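Home Kitchen Laundry Shed Garden Search

Cleaning up scuffed benches, desks and painted walls

By Samah Soliman
Sep 17, 2022
4 min read

Most marks on a work surface are either something left on top of it or damage to the surface itself. The first kind comes off. The second kind can be made less obvious, but scrubbing harder will usually make it worse. Before you get out any cleaner, run a fingernail across the mark. If the nail catches on a raised edge, there is residue to lift. If it drops into a groove, you are looking at a scratch.

Start with the mildest thing you have

Warm water, a small squirt of dishwashing liquid and a microfibre cloth will shift most of what builds up on a bench. Wring the cloth out well. Wipe in straight lines, rinse the cloth, wipe again with plain water and dry with an old tea towel. Skipping the rinse leaves a film that grabs dust and shows up as pale streaks once the light comes in low.

If that does nothing, make a paste of bicarb soda and water, about as thick as toothpaste. Leave it on for 17 minutes with a damp cloth over it, then wipe it away. Don't use bicarb on high-gloss finishes, as it will dull them. Vinegar is fine on glass and most tiles but keep it off concrete, marble and limestone.

Grey surfaces

Mid-grey is sold as a colour that hides everything. It hides crumbs and pencil, and shows chalk, plaster dust, flour and every dry scuff from a box being dragged over it. Vacuum with the brush head first so you aren't rubbing grit around, then wipe.

Sealed concrete wants a pH-neutral cleaner and nothing else. Coated board can be wiped but shouldn't be soaked, especially near a join or a cut edge where the water gets in and swells it. Felt is a dry job: lint roller, soft brush, and a barely damp cloth for spots. If you aren't sure what the surface is, treat it as though it can't get wet and test a corner at the back. 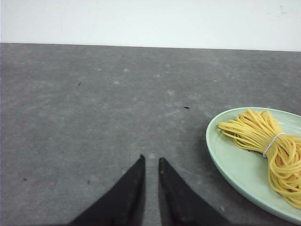
Marks on the wall behind

The strip of wall behind a desk or bench cops chair backs, elbows and cords. For a small grey smudge on white paint:

1. Dust the wall with a dry cloth.
2. Try a clean white pencil eraser, using light strokes in one direction.
3. If the mark is still there, go to a damp cloth with one drop of dishwashing liquid.
4. Use a melamine sponge last. It is a fine abrasive and will leave a shiny patch on flat paint.

Always try the sponge somewhere low down first. When the shine is worse than the smudge, touch up with leftover paint on a small foam roller. A brush leaves an edge you will see from the doorway. Write the colour and the date on the lid of the tin, and store it upside down with the lid hammered tight.

Keeping it from coming back

Stick felt pads under anything heavy that gets moved. Replace them when they go hard. A cutting mat is cheaper than a new bench top, and a 30 cm offcut of cork tile does for a hot glue gun or a soldering iron stand.

Gonzalo Sarmiento wrote in to say he keeps a 27 mm paintbrush in the desk drawer for sweeping out the gap along the wall. I have started doing the same and it works better than the vacuum nozzle.

Wash microfibre cloths on their own, without fabric softener, and dry them on the line.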